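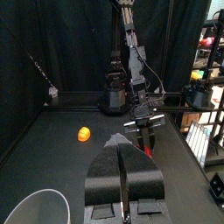 Campaign Spending Disclosure in the Nandale Mayoral Race
Menaka Roy and Shota Hirano
2022-09-02

1. Question
We wanted to know how much of what the two candidates for mayor told voters about their business records could be checked against public filings.

2. Method
We read 29 filings at the county clerk's office in May and coded 340 campaign statements. Each was marked supported, contradicted or unclear.

3. Results
Most statements were unclear. Only four were directly contradicted, all of them about company debt. Loans under the local reporting limit do not appear in the filings, so our count may be low.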